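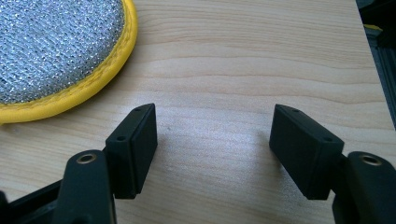
Nillov Dish Soap Price List

README, updated 26/11/2018

What's in it
188 shelf prices from 20 stores, typed in by hand. One row per bottle.

Known problems
Ragab and Todon both claim their bottles are "concentrated." Neither label says compared to what, so I left that column blank. 113 rows have no bottle size, and a price without a size is close to useless. The 2 sale prices from October look wrong to me.

Use
Free to copy. Don't quote it as proof that any soap is cheaper.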